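6.4 Grip Faults on Vented and Bristled Objects

Applies to: Wallberg hand-held gripper, Dorine control software
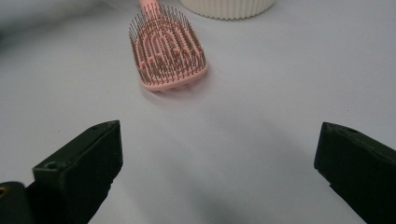
A vented hairbrush is one of the objects most likely to produce fault G-35, "Grip not confirmed." The fingers close on the head, the bristles bend, and the controller reads the soft contact as a missed grip. It then closes further at increased force. If a fingertip enters a gap between the ribs, the object can lock onto the finger and the release command may not free it.

CAUTION: Do not pull a locked object off by hand while the drive is powered. The fingers may reopen or close without warning when the load changes.

Clearing the fault

1. Release the trigger. Keep your other hand clear of the space between the fingers.

2. Lower the tool until the object rests on the table.

3. Press STOP on the handle. The status light changes from amber to red.

4. Disconnect the power lead. Wait 40 seconds for the drive to discharge.

5. Turn the manual release screw counterclockwise until the fingers move freely. Do not use a power driver.

6. Slide the object out in line with the ribs. Twisting can chip the beveled edge of the fingertip.

7. Inspect both fingertips for cracks, bent edges, and trapped bristles. Check the area next to each mounting hole. Replace the fingers as a pair if either one is damaged.

8. Reconnect power and run Home from the Dorine service menu.

Note: If Home stops before the fingers are fully open, go to Section 6.7. Do not repeat the command more than 2 times.

Setting the force limit

The factory force limit is 80 percent. This is too high for objects with open ribs or flexible pins.

1. Open Profiles and select Soft Contact.

2. Set Force Limit to 35 percent.

3. Set Retry on Missed Grip to Off.

4. Save the profile under a new name. Changes to the default profile are lost at the next software update.

5. Place the object flat on the table with nothing else in the closing path. Move neighboring containers well away from the handle.

6. Approach the handle from above, with one finger on each side. Do not close on the bristles.

7. Close slowly and lift slightly. Hold for some 10 seconds and watch for slip.

If the object slips, lower it and check the finger pads for dust or hair before changing the force limit. Raise the limit in small steps. Stop if the handle begins to flex.

Fault log

G-35 is stored with the closing force and finger position at the time of the stop. Export the log before resetting the tool, as a reset clears both values. If the fault returns with the Soft Contact profile active, remove the tool from use and send the log to Zornham service with the serial number of the drive unit.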